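Can a machine do the chores yet? Questions we get asked

Grondcombe Workshop, household and shop-floor trials. Updated in August.

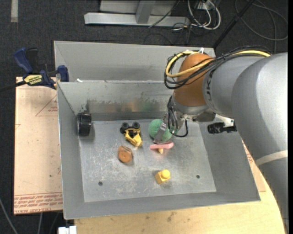

Rizal Hidayat wrote to us after the spring open evening to say that he had a dishwasher, a washing machine and a bread maker, that all three did a better job than he did, and that he couldn't see why putting toys away should be any harder than baking a loaf. He asked whether we were making it sound difficult to keep ourselves in work. Several other people have asked much the same, so we start with his question.

Why is tidying up harder than washing dishes?

A dishwasher never has to find a plate. You put the plate in a slot, facing the right way, and the machine throws hot water at everything inside it. The clever part of the job has been done by you before the door shuts. Tidying is nearly all clever part. The machine has to work out what is in front of it, which bit can be held, how hard to hold it and where it should go afterwards. A ball and a toy vehicle need different grips, and neither is where it was last time.

So what can a robot arm do today?

Picking up single objects from a bin or a tray is the task we know best. If the objects are solid, not too small and lying apart from each other, an arm with a simple gripper will get most of them most of the time. It will move them to a second bin without much fuss. It is slower than a person. Our arm takes 8 seconds over a pick that goes well, and longer if it has to try again.

It can also open a drawer it has been set up for, wipe a flat surface, and press a large button. We would not leave it alone with any of these for an afternoon.

What does it get wrong?

Thin flat things lying on a flat floor are a nuisance, as there is nothing to get hold of underneath. Round things roll when they are nudged. Things against a wall are awkward, because the finger needs room to get down the far side. Shiny surfaces cause trouble as well: a reflection in bare metal can look enough like an object to send the arm after it.

The other common fault is picking up two things at once. For a toy box this hardly matters. For a parts order it matters a great deal.

Why practise with toys and odds and ends?

They are cheap, they come in all sorts of shapes, and they survive being dropped. A machine that has only ever handled one kind of box will be very good at that kind of box. We want to know what happens when it meets something it hasn't met before, so the mixture gets changed often. Anisa Latuheru keeps the stock of objects and takes bags of things to and from the charity shop in Pralthorpe. If you have a box of small hard toys to give away, she will be glad of them. No glass, no batteries, nothing with magnets in.

Can it fold laundry?

Slowly, and not to a standard you would be pleased with. Cloth changes shape every time it is touched, so the machine has to look again after each move. We tried tea towels for 2 weeks last winter. A towel laid out flat could usually be folded in half. A towel from the middle of a heap was another matter, and shirts we gave up on. Other groups are further along than we are with cloth, and we expect to come back to it.

What about washing up by hand, or loading the dishwasher?

Loading is closer than washing up. Plates and mugs are stiff and fairly regular, and a rack gives the machine something definite to aim at. Cutlery is worse than crockery. Water, steam and food scraps are hard on the machinery, and most arms of the sort used in workshops are not meant to be splashed.

Is the shop floor easier than the house?

Yes, by a good way. On a shop floor you can bolt things down, fix the lighting and keep people out of the way. You can also change the job to suit the machine. Harahap, a small firm that packs plumbing spares, asked us whether an arm could sort mixed returns into trays. Ridwan Mandagi spent a month on it with them. The answer was yes for fittings above a certain size and no for washers and olives, which are still sorted by hand. They changed the trays to a shallower type and that helped more than anything we did to the software.

Nobody wants to be told to change their trays at home. A kitchen has to be taken as it is, with a dog in it.

Will it take people's jobs?

Some tasks will go, and we would rather say so. In the places we have worked so far, the arm took over part of a job and a person kept the rest, including clearing up when the arm got stuck. We don't know how that will look later on, and we are wary of anyone who claims to.

Is it safe to stand next to one?

It depends on the arm, the speed and what it is holding. Ours is run slowly, with a stop button in reach, and visitors stay behind the line on the floor. A gripper holding a soft ball is one thing and a gripper holding a kitchen knife is another. We do no work with blades.

How much would one cost me?

More than you would want to pay for tidy toys. The arm is only part of the bill. There is the gripper, the camera, the computer, the table to fix it to and somebody's time to set it up. Veikko Saarela has written a page on running costs for small workshops, which is linked from the main menu under Flolier, the name we use for our control software.

When will there be one in my house that does everything?

We don't give a date. Machines that do one chore, in one place, are already common — the vacuum that runs round the floor is the obvious case. A machine that does many chores in a house it has never seen is a much bigger step. We think you will see useful ones in care homes, laundries and hotel kitchens first, where the same jobs come up again and again and there are staff on hand.

Can I come and watch?

Yes. Open evenings start at 7 pm and last until nine, and there is room for 16 visitors at a time. Children are welcome with an adult. Write to Munther Smadi through the contact form and say how many of you are coming. Parking is at the back of the building, and the side door is the one with the ramp.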